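Been meaning to write up our house rules for hand-held gripper work in people's homes, so settle in – a little thread on manners, mostly.
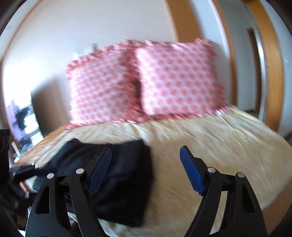 **1/** Bedrooms first, as they need the most care. Ask about the room by name before you go in. "Is the house okay?" doesn't cover the bedroom, and Gintarė Strazds (who wrote our first checklist at Anonent) makes us get a separate yes for it.

**2/** Look for screens! A dark TV beside a bed reflects the window and whatever else is in front of it, you included. Check the glass before each take and turn it if the family says that's fine.

**3/** Start with the fingers wide open over soft things. Black fabric on a pale bedspread is lovely and easy to see, but straps are another matter – note where they are so you don't hook one on the way past.

**4/** Slow down on the approach. I know, I know, we all want to get through the list, but a blurry bedspread is my usual sign that somebody's wrist was in a hurry. Limit is 7 takes per item, then rest your hand.

**5/** Wipe the pads between homes. Ridges hold lint like you wouldn't believe.

**6/** Put it back as you found it, ruffled pillows and all. Junhao Peng's crew in Narville did 166 rooms by that rule and got asked back to most of them. Kitchens next, once I've had supper.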